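Three weeks of fighting my grasp planner (and what finally moved the needle)

So I promised Telma Painemal a write-up of the grasp planner mess back in January, and then I kept finding new bugs to put in it. Sorry, Telma! I'm going with what I have.

Quick recap if you're new around these parts. I've been building a little pick-and-place stack on my own time, all in simulation, and I call it Prerkamby because the name was free and I was tired. Perception gives me point clouds, a sampler spits out grasp candidates, and a planner decides which of them the arm can reach without whacking into something. Every run starts from a random tabletop with random household junk on it, plus a wall, plus whatever lighting the randomizer picked that day. I had the shadows turned way up for this batch and boy did the segmenter notice.

The sampler makes 600 candidates per object. Sounds like plenty, right? On a box out in the open it is. In clutter, I'd watch the count drop and drop through the filters until I had 7 left, and then the planner would time out on all of them. Every time!

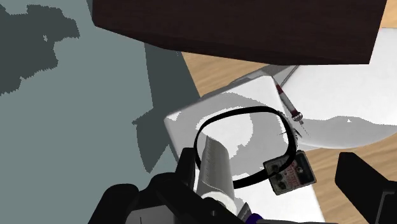 My first guess was the collision margins. I had 30 millimeters of padding on everything, which I'd set ages ago when my meshes were garbage and then forgot all about. Ximena Urrutia looked at my config for maybe a minute and asked why I was padding the fingers the same as the forearm. Um. No reason! I split it up per link, let the fingers get a lot closer to things than the elbow does, and suddenly there were grasps left at the end of the filter chain.

That got me to bug number two, the depth side. Where a dark shadow crosses a pale surface, my segmenter likes to draw an object edge. One flat top becomes three little islands, each island gets its own bounding box, and the planner politely steers around boxes that don't exist. I ended up merging neighboring segments when their normals agree and there's no step in depth between them. It's maybe forty lines and it's ugly, but I'm keeping it.

Then there was the approach direction. Tall things like a paper towel roll want the fingers coming straight down, one on each side, and my scoring kept preferring tilted approaches since they kept the wrist nearer its home pose. I added a term for lining up with the object's long axis and turned the home pose term way down. I also widened the opening before the descent, so the fingers start out well apart and only close once the planner says we're at depth.

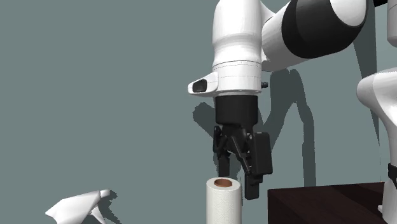

Where it stands now

I ran the whole suite overnight, 689 scenes, and read the log on Thursday with way too much coffee. Timeouts are way down. The failures I have left are mostly thin stuff (cables, bands, anything floppy) where the cloud is so sparse that the sampler has nothing to hold on to. Johannes Mabaso thinks I should fit curves to those and sample along the curve. I think he's right and I also think I don't want to write it.

Other things on the list: the replay viewer still loses its camera angle when I scrub backwards, and I want to log which filter killed each candidate, with the link name and the distance. I've been adding print statements for that like an animal. If anyone has a nice way of showing it on top of the scene, the comments are open and I'd love to steal it.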